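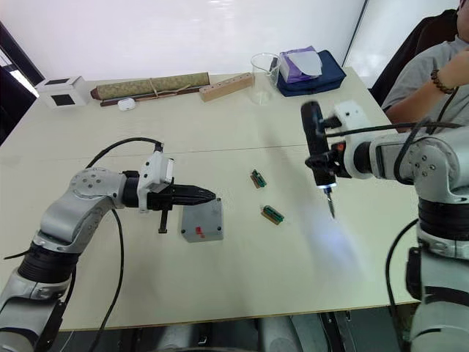
*Fig. 3.1. Two robot arms reaching over a light-coloured table.*

# Chapter 3. Corrections

## 3.1 What a correction is

A correction is a short text in which a newspaper, a radio station or a news site says that something it published was wrong, and gives the right information. In most newsrooms it is written by the same desk which made the mistake. In a few it is written by a separate editor, and the reporter sees it only when it is already printed.

The students who come to this chapter from Chapter 2 have already met the difference between an error of fact and an error of judgement. We will need it again. If a reporter writes that a soldier died in November and the family says he died a month earlier, the paper can check this and correct it. If the family says the article was cold and should never have been written, there is no correct version to print. Such complaints are treated in Chapter 5, together with the right of reply.

A correction should also be kept apart from three things with which it is often mixed. An update adds what was not known at the hour of publishing. A clarification is used when each sentence was true, yet the reader could easily understand it wrongly. A retraction takes back the whole article. Many editors like the word "clarification" very much and use it for plain errors. The reader usually notices.

## 3.2 The case of the Arkar barracks

On 10/04/2023 the daily *Durnix* reported an explosion at the barracks outside Arkar. The first version, sent by the Liyanage agency and placed on the site without a second source, said that 2000 people had been moved from their homes. By the evening the district office gave the number as 902. The paper changed the figure in the text of the article and left the headline as it was. It put no note under the article.

During the night two other papers copied the headline, and a channel which supports the government showed it on the screen as a proof that the foreign press exaggerates. The next morning the article and its headline said different things. Tài Doãn, then the night editor, wrote in his desk log: "Changed number, see district. Headline later." The headline was changed after three days.

It is useful to read this short entry slowly. The editor did correct the number, and he knew that the headline was waiting. What was missing is the sentence to the public. A person who had read the article at noon and came back to it at night would find another number there, without any sign that the first one had existed. Some readers had saved the page, and they sent both versions to the paper and asked which of them it stood behind.

The desk had written rules for such cases. They asked for a dated note at the foot of the article for every changed figure, name, place or quotation. The night shift had one editor, and the rules had been written for the day shift, where there are several.

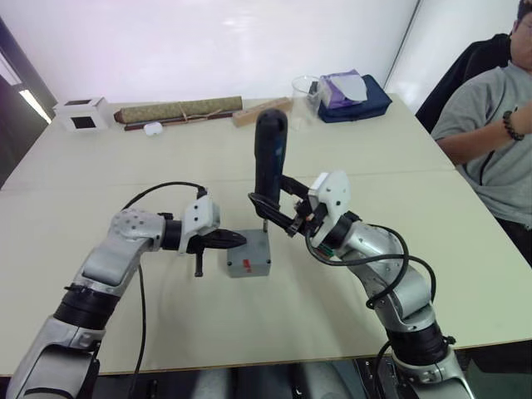
Farzana Sultana sees the matter more strictly, and in her remarks on the draft of this chapter she wrote that a number of evacuated people should never go out with one source, whatever the hour, and that "a good note under a bad figure is still a bad figure". In her opinion the case belongs in the chapter on sources. We have kept it in this place, though the student is asked to remember her objection when reading section 3.5.

## 3.3 Where the correction should stand

There are two old customs. By the first, all corrections are collected in one fixed column, often on page two, and the reader who wishes to find them knows where to look. By the second, the correction stands in the same place as the error, so that a mistake on the front page is answered on the front page. The second custom is more honest towards the casual reader and much less popular with publishers.

On a news site both can be done together. The note stands in the article, and a copy of it goes to a separate page of corrections. The difficulty comes with 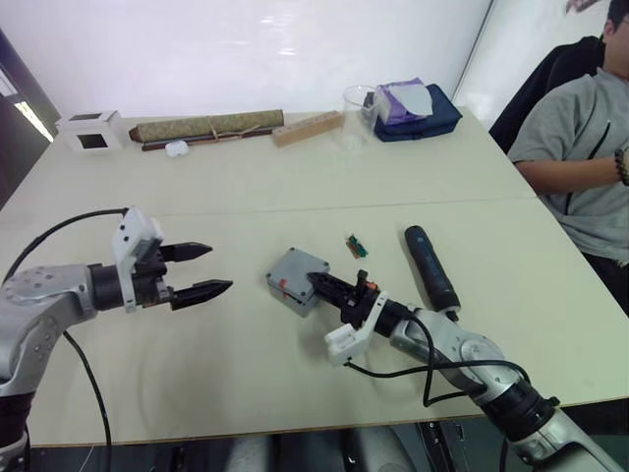

material that has left the site: push messages, posts, agency copy taken by other papers, a recording of the morning bulletin. A push message cannot be called back. Some desks send a second message to the same readers, and others consider that this only spreads the first one further. Anjana Bhuiyan's survey of night desks, which we use in section 3.4, found no agreement on this question even inside one newsroom.

In war reporting the problem is heavier. The names of the dead and wounded are often published from a ministry's statement, and the ministry may quietly change its own statement afterwards. The desk should therefore keep a dated copy of every official text it has used. When the statement changes, the paper can then tell its readers what was said first and what is said now, and leave its own opinion for another page.

**Before you continue.** Find a correction in a newspaper from your own country. Note whether it repeats the error, whether it says who made it, and on which page it was printed. Bring the cutting with you for the work in section 3.4.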